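Drisen Flats: Kitchen Questions

Can I leave porridge to soak in the shared sink?
No. It sets.

Who cleans the microwave?
Whoever used it last, which by local tradition is always someone else.
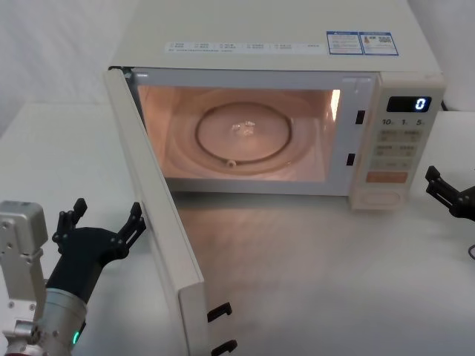

A reader in flat 39 writes that the rota would work better if it were pinned somewhere other than inside the broom cupboard. Noted.

How long does food keep in the fridge?
Label it. Unlabelled tubs go after 2 days.

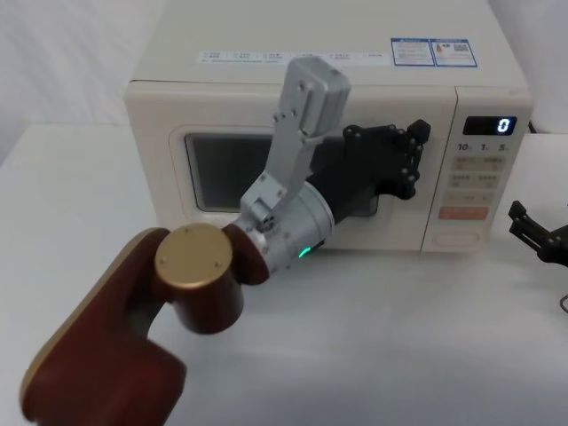 Tubs with lids by Zarnholm go too, however nice the lid.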